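Hands on trial: the parcel station at Kurnbridge

We had the Tasarer hands on loan in November and bolted them to the two arms at the parcel bench. The sales sheet promised they would handle "any soft package." I've read that line before, usually about a hand that then went back in its box. Amedeo Sorrentino ran the arms, I kept the notes, and we gave the wrist cameras as much attention as the fingers.
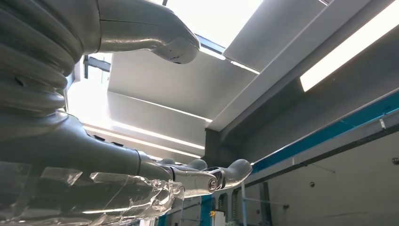

Our old two-jaw Ciletti grips did the same job for 58 parcels the week before, so there was something to compare against. The Tasarer hand has more joints and more screws to check, and it costs a good deal more. I wanted to see it earn that on plastic mailers - cartons are easy and prove very little.

Constanza Rivadeneira asked for the clear wrap on the forearms to stay put through the trial. I would have taken it off. We argued, she won.
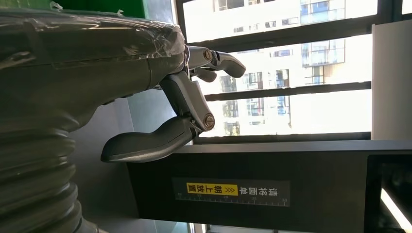
A wrist camera sounds like a fine idea until you need it to read something. Turn the wrist and the view turns with it, and a bright window behind the bench doesn't help. Retamal says its controller corrects for both. I'd like to see that over a full shift before I sign for it.

The rule at the station is simple: waybill facing up, on the platform. Getting a limp bag to lie that way is the hard part for any gripper.
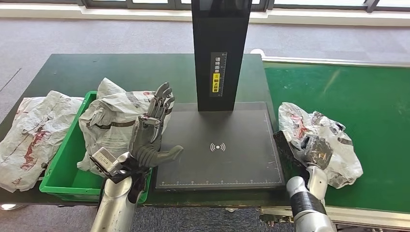

Kurnbridge Handling Lab - Gripper Trials Group

One hand on a mailer, the other open over the platform. Amedeo thinks two hands will beat one. I've asked for 13 more runs with the Ciletti grips before anybody repeats that to the people with the budget.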